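Stondach Residents' Help Pages
Housing and Interiors > Wood surfaces

Dull film on varnished interior doors after regular cleaning

Our building has varnished wooden doors throughout, and several have developed a gray, slightly sticky film near the handles. The building office at Baptista House recommends a damp cloth only, which has not removed it. There are 36 doors on my floor list, so I would prefer a method that does not require refinishing. Is the film a fault in the varnish, or a residue that can be cleaned off?
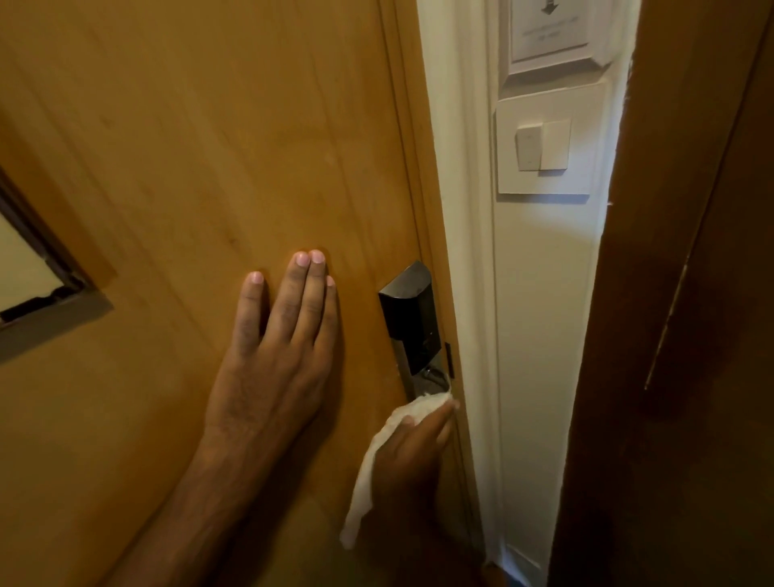 Dotum Property Office
Registered contributor, 148 replies

In most cases of this type, the film is residue. Skin oil, hand lotion and spray polish build up in layers close to the lock, and water alone spreads them. The office suggests the following procedure.

Test first on the hinge side, at a low point. Mix a few drops of mild dish soap into a bowl of warm water, wring the cloth until it no longer drips, and wipe with the grain. Dry each section before moving to the next. Two light passes are preferable to one heavy pass.

If the surface remains sticky once it is fully dry, the varnish itself may have softened – this is seen on older doors near radiators – and further cleaning will not correct it. A softened finish should be referred to a finisher. Please do not use products containing ammonia or bleach, and do not use the rough side of a sponge.

Household wet wipes are acceptable for fingerprints, provided the surface is dried afterward. Those sold for bathroom use often contain a disinfectant that dulls varnish over time, and the label should be read before purchase.

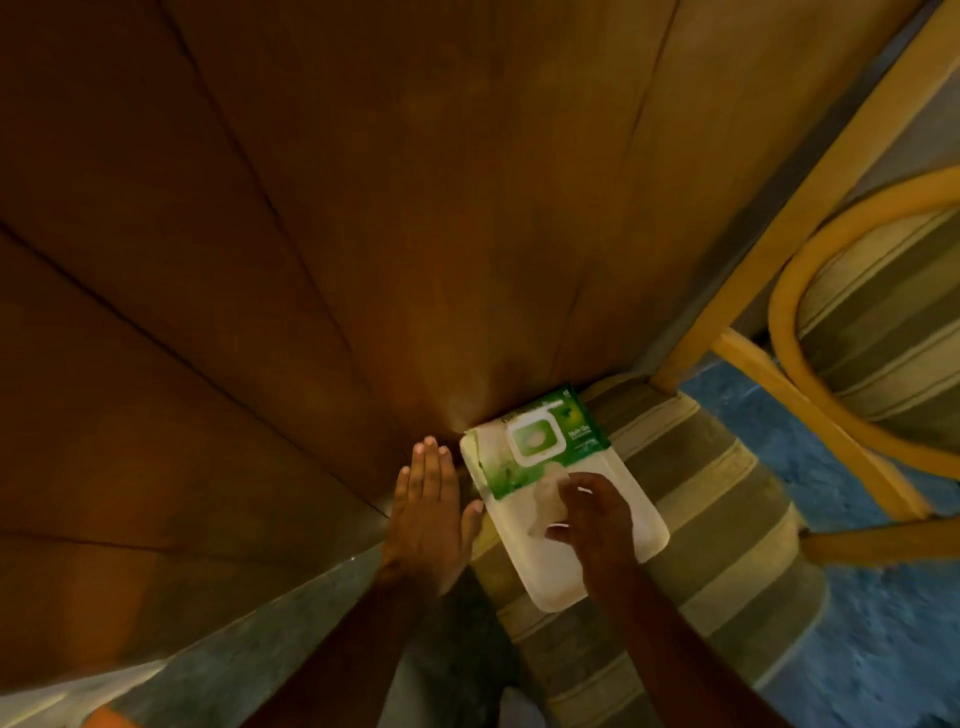
Bamness Tenant Desk
We must disagree on the subject of wipes. Our doors were cleaned with them every week from March onward, and the lotion in the wipes left the same film that the resident describes. Soap and water removed it in an afternoon. We no longer permit wipes on varnished wood.

Dotum Property Office
The point is accepted with regard to lotion-based wipes. Unscented wipes with no added lotion have not caused difficulty in our buildings, but a plain cloth remains the safer choice where the product is unknown.

On the matter of polish, none is required on a sound varnish. Where residents wish to apply it, a small amount of furniture wax once a year is sufficient. It should be put on the cloth and never directly on the door, and kept away from the lock.
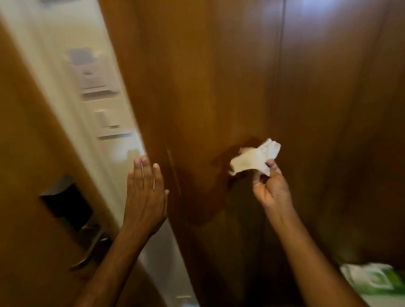 Wiping down a wardrobe door with a white cloth.

dotum_unit33
use vinegar. half and half with water, works on everything

Dotum Property Office
Vinegar at that strength is not advised on varnish or shellac. Residents who have already used it should wipe the door with clean water and dry it promptly.

1,389 views. Replies to this thread remain open.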